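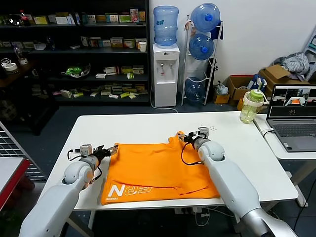 Lammers wrote back after our last report and asked why a folded T-shirt should need its own paragraph in the budget. The question was fair, and we try to answer it better in this report, which covers the period up to the end of June.

## Clothing reuse at Lernero: second progress report to Lammers

### What the grant pays for

Your grant pays for the sorting and folding of surplus event T-shirts, so that they can be given out again in a decent state. The shirts come to us from Briten in mixed sacks. Many have been worn one time at a sports day or a company outing, and some not at all. Before the grant we passed them on as they came, and the receiving shops complained, with good reason, that they had to do all the work again.

### Work in this period

We have folded and packed 146 shirts since the first report. This is less than we hoped for in the spring. The delivery for May came late, and the sacks contained many children's sizes, for which our folding pattern is too wide. We are now making a smaller pattern and expect to use it from July.

The folding method has also changed. In the first report we described a fold in which the sleeves come in last. The shops told us that these shirts opened by themselves on the shelf. Now the sleeves go in first, then the body is made square, and the print is checked before the lower part is turned up. A cracked or sticky print goes to the rag bale. The new method takes a little longer for each shirt, but the pile stays straight.

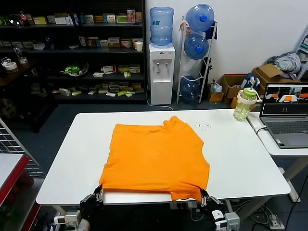
*Orange T-shirt on the folding table, body squared, near corners held.*

### The room

We fold on a white table, with the laptop on a second desk beside it, so that the folding surface is free for the cloth. The water dispenser stays in the same room. We had thought of moving it to the corridor, but the corridor has no suitable socket.

The table must be wiped more often than we do it now. Small crumbs and dirt stick to cotton very easily, and on a light shirt they are seen at once by the customer. We have added a wipe between every sack to the work instructions.

### Costs

Spending is within the plan, except for packaging. Tremico no longer supplies the paper bands in packs of 60, and the larger pack must be paid in advance. We ask for your permission to move the difference from the transport line, where we have saved money by joining 2 deliveries into one.

### Next period

- Finish the smaller folding pattern and test it with the children's sizes.
- Ask Briten to separate the sizes before the sacks are closed.
- Visit the 3 shops which receive our shirts and look at the piles on their shelves.

The receipts for packaging and transport will be sent separately, together with the signed request for the budget change.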